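Dicas de oficina: demonstrar a dobra de roupa por teleoperação

Página mantida pela bancada de têxteis da Gimska. Última revisão em outubro, com correções de Kalliopi Makris à secção das calças.

Antes de ligar o braço

Aspire a superfície de trabalho. O feltro agarra cotão e linhas soltas, e uma linha presa entre os dedos da garra altera a leitura de abertura o suficiente para estragar um fecho fino.

Limpe a lente da câmara de punho com pano de microfibra seco. Nada de álcool: a película antirreflexo dos módulos mais antigos sai ao fim de poucas limpezas.

Verifique a folga do comando do operador. Com o gatilho solto, a garra deve abrir por completo e ficar parada. Se oscilar, recalibre o zero no painel do Dafis e só depois carregue a sessão. Não compense a oscilação com a mão; o desvio fica gravado em todos os episódios.

Fixe a exposição e o balanço de brancos. Em automático, uma peça de cor forte perto da lente desvia a cor do fundo, e o mesmo tecido aparece com dois tons diferentes no mesmo episódio.

Colocar a peça

A posição inicial tem de variar. Largue a peça de uma altura de 35 cm, sem a arranjar, e aceite o resultado. Oluf Stougaard tinha o hábito de endireitar as pernas das calças antes de gravar, e o lote inteiro dessa terça-feira ficou inútil para o treino da fase de abertura.

Rode a orientação entre episódios em passos de 90 graus. Quatro orientações por peça chegam para começar. Se o cós calhar sempre do mesmo lado, o modelo aprende o lado e ignora o cós.

Retire cintos e esvazie os bolsos. Os cordões ficam, mas com as pontas atadas, para não se enrolarem na articulação do punho.

Pegar em tecido

Aproxime a garra com os dedos quase paralelos à mesa e baixe só nos últimos centímetros. A descida vertical funciona com cubos e frascos; em malha cardada empurra o tecido e cria uma prega nova que o operador terá de desfazer.

Procure um ponto com estrutura: costura, bainha, cós, punho elástico. O elástico franzido oferece espessura constante e volta à forma depois de largado. O meio de um painel liso escorrega, e o fecho apanha uma camada ou duas conforme calha.

Feche devagar até sentir resistência no gatilho e pare. Apertar a fundo não melhora a preensão e aquece o servo. Com as almofadas Fornar convém reduzir ainda mais a força, pois a borracha é mais macia e marca o veludo.

Confirme a preensão com uma subida curta, de 4 cm, e uma pausa. Se a camada de baixo vier agarrada, pouse, abra e repita. A correção faz parte da demonstração e não se corta na edição.

Calças de fato de treino

São a peça mais demorada do conjunto. O cós e os punhos elásticos parecem-se muito vistos de perto, e o operador que trabalha só com a câmara de punho confunde-os com facilidade. Recue o braço até ver as duas extremidades da peça antes de escolher.

A lista lateral, quando existe, serve de guia para o alinhamento: comece por deixá-la corrida, sem torção, e só depois junte as pernas. Iraklis Vlachopoulos prefere partir do gancho e esticar para fora - o método é válido, mas misturar os dois na mesma sessão aumenta a variância sem proveito. Escolha um e anote-o na folha.

Ritmo e erros

Mova a velocidade constante. As hesitações longas entram nos dados como ação válida, e o braço vai reproduzi-las. Se precisar de pensar, pause a gravação com o pedal.

Seis episódios seguidos e troca de operador. A partir daí a trajetória começa a encurtar e as largadas ficam mais altas, o que se vê nos gráficos do Caltomeo antes de o próprio operador dar por isso.

Guarde os episódios falhados numa pasta separada, com uma palavra a indicar a causa: escorregou, camada dupla, colisão, atraso. Mawar Krishnan usa-os para treinar o detetor de falhas e pede que não sejam renomeados.

Se o atraso entre comando e braço subir a meio da sessão, feche primeiro a pré-visualização em alta resolução. Na maioria dos casos é ela que ocupa a rede. Reiniciar o controlador obriga a repetir a calibração e deve ficar para o fim.

Ao terminar, leve o braço à posição de repouso pelo comando e corte a alimentação só com a garra aberta. Dedos fechados durante a noite deformam as almofadas, e a primeira sessão da manhã sai com a força descalibrada.
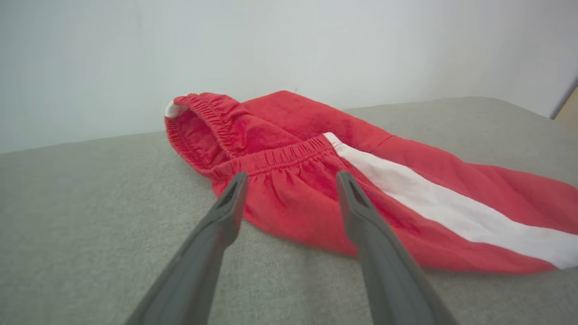
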